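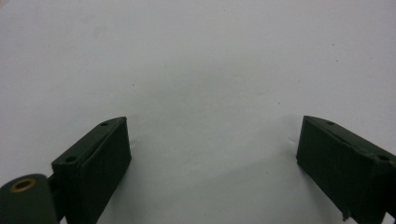

Dark green fingers at left and right, matte white surface between.

Iroreck: Institutional Edition
Feature film with public performance rights
Distributed by Hyvönen Film Library Services

Product overview

The Institutional Edition of Iroreck is supplied to public libraries, colleges, film societies and museums that wish to hold the film in their collections and show it to an audience. It contains the restored version of the feature, a second disc of supporting material and a printed study guide. The home edition contains the feature only and does not carry the right to show the film in public.

Iroreck is a Gothic drama set in the fictional harbor town of Pekville. A clockmaker's widow takes over her late husband's workshop and finds that one of the machines he left behind keeps a record of visitors to the house. The film is told in seven chapters, each introduced by a title card. It is suitable for adult and older teenage audiences and contains scenes of peril, one drowning and brief strong language.

The restoration

The restoration was carried out by Mikness from the original camera negative. Damage was most severe in the fourth chapter, where water had reached one reel in storage. A total of 1,964 frames were repaired by hand, and the remainder of the feature was cleaned by scanning software and checked by an operator. Grain has been kept. The color grade follows a release print held by the distributor, and viewers who know the earlier disc will find the night exteriors darker than before.

The soundtrack is presented in its original mono. No surround version has been prepared.

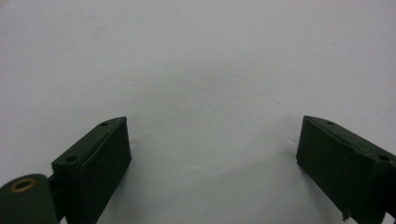 White matte surface with a dark green block-shaped piece on each side.

Contents of the package

Disc 1: Iroreck, restored feature, with English captions and audio description
Disc 2: Interviews with the crew, trailer, and a short film on the workshop set
Study guide, stapled, with discussion questions for each chapter
License certificate, to be kept by the purchasing institution

Specifications

Format: Blu-ray, two discs
Running time of feature: 100 minutes
Picture: black and white, with color in chapters six and seven
Sound: mono
Captions: English, Spanish
Region: all regions
Replacement discs: available to license holders at cost

License terms

The price of $400 includes the discs, the study guide and a performance license for the life of the discs. The license covers showings on the premises of the institution named on the certificate. Admission may not be charged. Institutions that wish to sell tickets, show the film outdoors or present it at a festival should request a separate quotation before announcing the event.

Online streaming, including streaming to enrolled students, is not covered. A digital license is being prepared and is expected to be offered in January. Purchasers of the Institutional Edition will be able to add it at a reduced rate.

The discs may be lent to individual borrowers under the institution's normal lending rules. Copying, including the making of a backup, requires written permission.

Ordering

Orders are accepted by purchase order or credit card. Please state the full legal name of the institution as it should appear on the certificate, together with a delivery address and the name of the department responsible for screenings. Certificates cannot be transferred to another institution after issue.

Discs that arrive damaged will be replaced without charge if they are reported within 30 days of delivery. Opened packages are not otherwise returnable.

Product information last revised August 5, 2018.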